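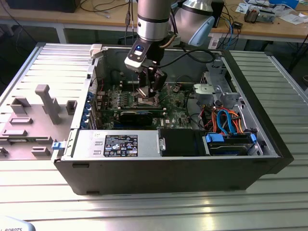
开盖的黑色机箱，侧放在铝槽台面上

首页 | 工作记录 | 器材 | 归档 | 登录
周一 作者：Zoltmont 工作间

上午接着弄旧资料硬盘的备份。Savitcombe 那批扫描件一共 3774 个文件，上周拷到 1682 个时断了，日志最后一行是读超时。换了根数据线重新开始，没有从断点续，旧的半份先留着，等校验完再删。

目录名里有全角空格，Mugo 脚本不认，会跳过整个文件夹而且不报错。先用列表比对了一遍，漏掉的都在“图纸_补”下面，11 个文件夹。改成下划线以后正常。改名前后的对照表存在共享盘根目录，别移走，索引还指着老名字。

下午两点半开始做校验。速度比预想的慢，小文件太多，机械盘一直在寻道。中间试过打包再传，打包本身也要读一遍，总时间没省下来，放弃。

校验结果：有 525 个文件的修改时间和原盘对不上，内容哈希一致。应该是拷贝时没带保留时间的参数。归档按年份排序要用到这个时间，所以得补。写了个小脚本从原盘读时间戳再写回去，先拿一个文件夹试，没问题，明天跑全部。

另外 Flolunex 的索引库还是六月那版，字段少一列“来源”。先不升级，等备份定下来再说，两件事混在一起出了错不好查。

待办：
– 时间戳全部写回，再抽查
– 老数据线贴标签，别再放回抽屉
– 扫描件里有几页是倒的，页码记在纸本背面
– 问一下第二份备份放哪边，柜子里那块盘快满了

原盘今晚不拔，只读挂着。

评论 (2) | 分享 (0)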